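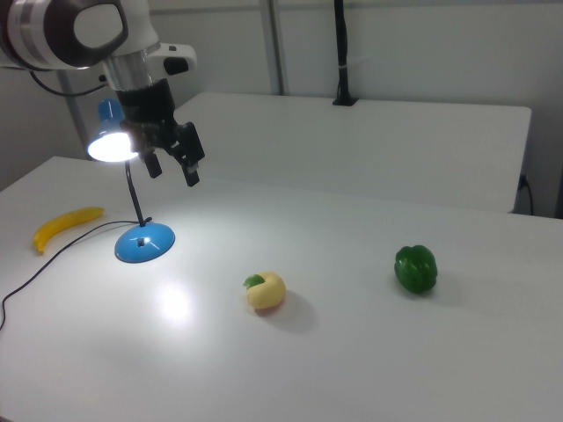 Kendside Reservoir Fishing: Frequently Asked Questions

Do I need a permit to fish Kendside Reservoir?

Yes. Everyone aged 18 and over needs a current Rokley Waters permit. Permits are issued for 3 days, one month or one year and are valid on Kendside, Lacerda Weir and the Anden River below the weir wall. Juniors fish without a permit but are bound by the same bag and size limits. A printed copy or a legible copy on a phone is accepted.

Is the permit tied to my boat?

No. It is issued to the angler. Boat registration is a separate matter and a powered vessel must display its registration numbers on both sides. Each angler on board must hold a permit.

Which species are present?

Golden perch, Murray cod, silver perch, redfin and eel-tailed catfish. Golden perch and Murray cod are stocked. Redfin are an introduced species and must not be returned to the water alive. Silver perch and catfish are fully protected in these waters and must be released immediately, including fish that appear unlikely to survive.

What are the bag and size limits?

Golden perch: daily limit 4, minimum length 33 cm.
Murray cod: daily limit 1, slot limit 55 to 75 cm.
Redfin: no limit.
Yabbies: up to 1,000 grams per person per day, whole weight. Berried females must be returned.

Length is measured from the tip of the snout to the end of the tail with the fish lying flat. Fish must be kept whole, or gilled and gutted only, until you have left the foreshore. Filleting at the ramp is an offence, as length cannot then be checked.

Is there a closed season?

Murray cod are closed from the start of September to the end of November. During the closure you may not target cod, and this includes catch and release. A cod hooked while fishing for other species must be returned with the least possible handling. Other species are open all year.

How many rods may I use?

2 rods per angler in the reservoir and at the weir, each with no more than 3 hooks or lures attached. A treble counts as one hook. In the Anden River the limit is a single rod. Rods must be attended, meaning within 50 metres and in your line of sight. Set lines are prohibited.

Can I use live bait?

Worms, shrimp and yabbies are permitted, provided yabbies and shrimp were collected from the same water. Live fish may not be used as bait. Do not move water, weed or bait between Kendside and Lacerda. Bait buckets should be emptied on dry ground well above the waterline.

What nets are allowed for yabbies?

Open-top lift or hoop nets only. Opera house nets are banned on all three waters and will be seized. Each net must carry a tag showing the owner's name and permit number. Tags written in ballpoint fade within a few days; use an engraved or embossed tag.

Are petrol motors permitted?

Four-stroke and direct-injection two-stroke motors are permitted on the main basin of Kendside. Carburetted two-strokes are not. The northern arm, beyond the yellow buoys, is restricted to electric motors and paddle craft. Lacerda Weir is electric and paddle only throughout. The speed limit is 4 knots within 50 metres of the bank, the dam wall or any person in the water.

Can I launch when the water level is low?

The Rokley Road ramp is usable down to 38 per cent of capacity. Below that level the end of the concrete is exposed and trailers may drop off the lip. The gravel ramp at the eastern foreshore remains open to 22 per cent but is unsuitable for trailers over 750 kg. Current storage is posted on the noticeboard at the main gate and on the Levels page of this site.

Is night fishing allowed?

Bank fishing is permitted at all hours at Kendside. The vehicle gate is locked at 9 pm and reopened at 5 am, so vehicles inside at lock-up remain there overnight. Boats under way between sunset and sunrise must show navigation lights. The weir closes to all access at sunset.

Can I eat the fish?

Yes, except during a blue-green algae alert. At red alert level do not eat fish or yabbies from the affected water and do not let dogs swim in it. At amber level, remove the gut and liver, rinse the flesh in tap water and discard the offal in a bin. Boiling does not destroy the toxins.

I caught a tagged fish. What should I do?

Golden perch released in the northern arm carry a yellow dart tag beside the dorsal fin. Record the tag number, length, place of capture and whether the fish was kept or released, and submit these through the Tag Return form. If you are releasing the fish, leave the tag in place.

Can I get a refund on an unused permit?

Annual permits may be refunded in full before the start date. Short-term permits are not refundable but the dates may be changed once. Closures due to algae or low water do not extend a permit.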